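# Teleop demos, sim setup — FAQ

Quick answers for new people at Mandport. Ask Duván Londoño if its not in here.

**What am I doing, in one line?**
Driving the simulated arm by remote while it records. One task, start to finish, over and over. The policy learns from your runs.

**How many demos do I owe?**
100 per task. Six tasks in the Fawzy set right now. Batch is capped at 704 saved episodes total, so no, please don't pad it.

**Which view do I drive from?**
Wrist view, mostly. You get the fingers at the bottom and whatever is past them. Side view is for when you're lost.

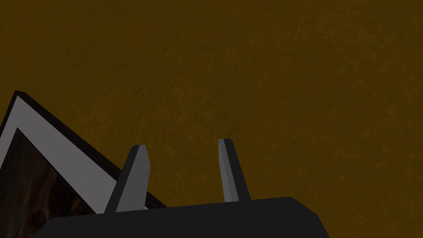 *Wrist view, fingers open, framed picture off to the left.*

**Something is half out of view. Do I restart?**
No. Back off, bring it in, keep recording. Recoveries are good data. Florence Kennedy wants more of them, not less.

**Can I pause to think?**
Short pause fine. Over 3 seconds and the trimmer may chop it, so hover a little or just throw the run away.

**Hand guiding or remote — which one?**
Remote for sim. Hand guiding is only for the real arm over at Clirnaswood. Same task names, different folders. Don't mix them!!

**Why do my fingers drift when I let go of the stick?**
Dead zone. Recalibrate from the Ovau menu, then let go and count to 3. Still drifting, swap controllers. Tell Rocío Llanos which one.

**It's really dark, can I turn up the lights?**
Turn up your monitor. Scene lighting is part of the episode, leave it alone. Some of them are dim and the panels are hard to read untill you're close.
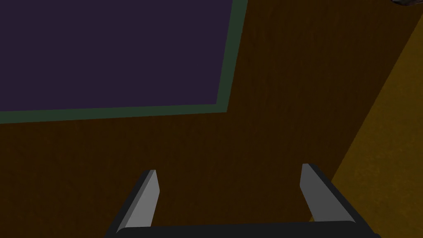
*Dim one. Dark purple panel with a green border, corner ahead of the gripper.*

**Where do I aim on something thin and flat?**
Line the gap between the fingertips up with a corner or edge first. Then come down. Slow. Straight-down from far away usually ends in a miss, and you can't judge height well from the wrist.

**I closed on nothing. Delete?**
Once, keep it, open up and try again. Three times in a row, delete.

**Does the tag matter?**
Yes. Good / recovered / failed. Pick one before you hit save — blank tags get dropped overnight and Burgi Nägeli can't get them back.

**Do I need to be fast?**
Steady beats fast. Jerky runs train jerky arms. Look at Jhonatan Huaranga's runs in the shared folder if you want to see the pace we're after.

**Stick froze mid run?**
Stop recording, unplug, replug, discard. Don't save the frozen part.

**Can I record from home?**
Sim yes, if your connection holds. Real arm no.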